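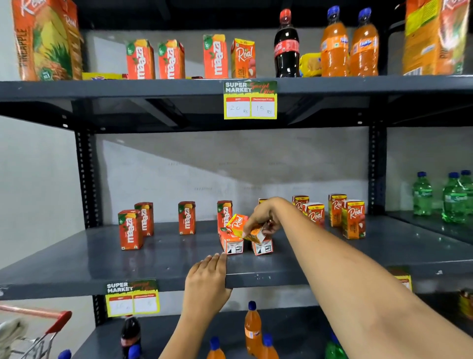 Photo: Teodor Grabowska / Skolta

Kids' Science > Robots > How Robots Learn to Hold Things

Search articles Search

How do you test a robot hand?

Take a carton of juice from a shelf. Easy! You did not think about it for even one second. But your brain did a lot of work. It told your fingers how wide to open, how hard to press and when to stop.

A robot has to learn all of this. At Skolta, engineers compare different robot hands to find out which ones are good at shop work. A robot hand is called a gripper, even when it does not look like a hand at all.

First, hands show how

Look at the hand with the small orange and yellow carton. It holds the carton tilted to the side, above two other cartons which have fallen over. The other hand rests on the edge of the shelf. Pictures like this one are very useful for engineers. They show where the fingers go, and how little space there is between one carton and the next.

Then the engineers ask: which gripper can do the same job?

Meet the grippers

Puma has two stiff fingers, which close like a pair of tongs. It is strong and quick. With a juice carton it must be careful, because a carton has thin walls. If Puma presses too much, the juice comes out of the top. The engineers had to wash the floor many times in October.

Trendum has soft fingers made of rubber. They bend around the thing they are holding, so a round bottle is no problem for them. But they are thick, and they do not fit well between two cartons standing close together.

Dudek has no fingers. It has a suction cup, which pulls air in and sticks to flat things. It likes the side of a carton very much. A snack packet is harder, as it is full of wrinkles and the air slips in under the cup.

The fair test

To compare the grippers, every one must get the same task. Each gripper tries to pick up the same carton 20 times from the same place. After that it has 30 tries with a carton lying on its side. When a carton falls, the try does not count as a success – even if the robot was very close!

The robot also needs a camera to see the shelf. Shadows can confuse it, and one carton can hide behind another. That is why the engineers try the camera in 2 places: above the shelf and on the robot's wrist.

And the winner? It depends on the shelf. Puma was best with cartons standing up, Dudek was best with cartons lying down, and Trendum won with bottles. Now Skolta is building a gripper with two soft fingers and a small suction cup in the middle.

Try it at home

Pick up an empty juice carton with kitchen tongs. Then try with a thick winter glove on your hand. Which one is easier? Lay the carton on its side and try again.

2262 shares 30 comments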